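The Hanger Problem
August 7, 2025
By Vibeke Lykkegaard
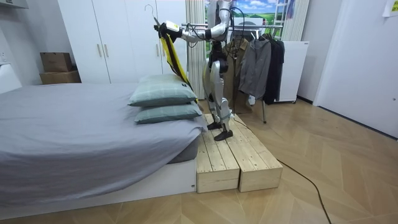
A yellow garment on its hanger, held over the pillows at the foot of the bed.

Every summer somebody tries to sell me a better way to put clothes away. This year it was a weekend workshop in Rudville, 11 people in a church basement, each told to bring a bag of laundry and an open mind. I brought the laundry.

The idea behind the session was that hanging is faster than folding. You take the clean clothes to the bedroom, lay them on the bed, put each one on a hanger and move it to the wardrobe. No piles, no drawers, no folding board. Darlene Simard, who ran it, has been teaching this in Tuncombe and the towns nearby for years, and she told us that most households would win back 11 minutes a load.

I asked where the number came from. She said it came from experience. Mine has been different, so I went home and spent a month trying it her way.

Start with the bed. The whole method depends on the bed being a work surface, and a bed is a bad one. It is low. It is soft. Anything long, a robe or a dress or a big shirt, has to be lifted well above the mattress or the bottom of it ends up on the pillows, and then you are dragging a clean hem across the place where your face goes at night. Simard's advice is to stand at the foot end and work toward the wardrobe. That's sensible if you have a wardrobe within reach of the foot of the bed. In a small bedroom you probably do, and you probably also have nowhere to put your feet.

Then there is color. One of her handouts suggests hanging the brightest things first so you can find them again. I have one bright yellow thing with a black edge, and I have never once had trouble finding it. What I lose are the four gray sweaters, and sweaters are exactly what you shouldn't hang, as the handout admits on its second page.

The hangers themselves are where the money goes. Noelia Sepúlveda sells closet fittings from a shop on the main street in Bostidport, and she was more frank with me than I expected from someone with a wall of stock behind her. People come in wanting 300 matching hangers, she said, and what they need is to own less. She sells them the hangers anyway. A thin metal hook turns easily and slides along a rail without catching, and she thinks that matters more than whatever the shoulders are made of. I tried three kinds and came around to her view, grudgingly. The padded ones looked lovely and took up half the rail.

The Robles catalog, which I had been sent along with the workshop papers, offers a full bedroom refit with double rails, pull-down rods and soft lighting. The starter price is $1,270. I called to ask what that includes. It does not include hangers.

For a second opinion I went to see Bogumił Wilczyńska, who worked in hotel laundries before he retired and who has probably handled more sheets and robes than anyone else I know. He hangs nothing until the bed is made. Fitted sheet pulled down over the corners first, pillowcases next, pillows stacked to one side, and only then the clothes. His reason is plain enough: if the bed isn't made when you start hanging, it won't be made when you finish, because by then you are tired of fabric. I have tested this many times without meaning to.

He also holds the garment by the hanger's hook and never by the cloth. Grab the shoulder and you get a crease, he says, plus a greasy thumbprint if you have been cooking. I found it awkward for a week and normal after that. It's the one habit from the whole month I expect to keep.

As for the time savings, I kept notes. Shirts were quicker on hangers. Pants came out even. Anything knitted was a loss, and so was anything belonging to my nephew, whose T-shirts are too small for the hangers and slid off onto the floor. Over the month I saved roughly nothing, though the shirts did look better, and I ironed two fewer than usual.

Simard took this well when I called her back. She said I should have sorted by length before starting - that's the advanced session, it turns out, and it meets in January. She offered me a place at the early rate.

I folded the sweaters and said I'd think about it.

Related
Kamran Yousafzai on the case for fewer towels
Under-bed storage: what came back out
Do pillowcases need to match the sheets?
A month without the ironing board
Readers write: the chair where the clothes go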